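News > Food & Drink > Festivals

Fullach Perry and Cider Fair returns 9/14/19

The fair opens at 11:00am in Zapata Square with 80 pours from regional producers. Attendance in July's preview session was 1,116. Entry includes six tasting tokens; additional tokens are sold at the gate.
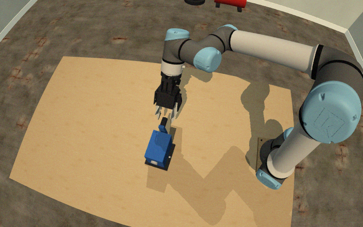 Burkitz Orchards will present three single-variety perries, all fermented dry. Ingrid Obi, who runs the pouring schedule, said samples will be served on boards of pale, fine-grained wood like the light tan one shown. Makis Karras leads the pressing demonstration at the Wundham tent.

Sign up for our weekly newsletter. You can unsubscribe at any time.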